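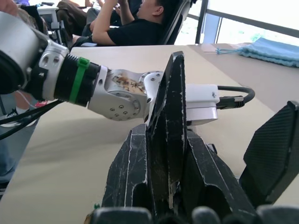

Kanyarat Kaewsai asks whether a beige tabletop will show marks sooner than a gray one, and whether the large size can be ordered with a second top kept as a spare.

Pale colors show dark scuffs sooner and dust later. Gray does the reverse. A spare top can be added to any Nirkovano order and ships flat in its own carton.

What sizes are available?

The small top is 50 inches long and the large top is 57 inches. Both fit the same Fothergill base, which has two sets of mounting holes. Use the outer set for the large top.

Is the surface completely smooth?

It is smooth with a low sheen. Strong side light will produce soft shadows but little glare. A gloss version was dropped from the range.

How do I remove black scuff marks?

Wipe with a damp cloth and a drop of dish soap. If the mark stays, use a white eraser and light pressure, then wipe again. Do not use scouring pads, steel wool or powdered cleaner. These leave dull patches that cannot be polished out.

What about brown residue or dried dirt?

Lay a wet cloth over it for five minutes, then lift it off with a plastic scraper held nearly flat. Repeat if needed. Metal blades are not covered by the warranty – this includes razor scrapers sold for glass.

Can I clamp things to the edge?

Yes, up to 40 millimeters in from the edge, with a pad on both faces of the clamp. Tighten by hand only. Permanent fixings should go through the base, using the threaded inserts.

Can I drill the top for cables?

One hole per top, at least four inches from any edge. Seal the cut with the supplied compound before fitting a grommet. Cables that run over the surface should have enough slack to lift clear of whatever is being moved.

Fongchan Khunthong reports that the top rocks slightly after a move. Is it faulty?

Usually not. Loosen all eight bolts by one turn, press down at the center, and retighten in a cross pattern. Check the feet last. If one corner still lifts, send us the measured gap.

Will the color match my older top?

Tops with a label code starting 834 match current stock. Earlier ones are slightly more yellow – order a sample chip before buying a second table to stand beside one of these.

Which protective mats are suitable?

The Brosteo felt-backed mat is suitable. Rubber mats can stain pale surfaces permanently, including mats sold as non-marking.

Where do I get spare bolts and feet?

From Inby, using the part number under the base rail. Bolts are sold in sets of eight, feet singly.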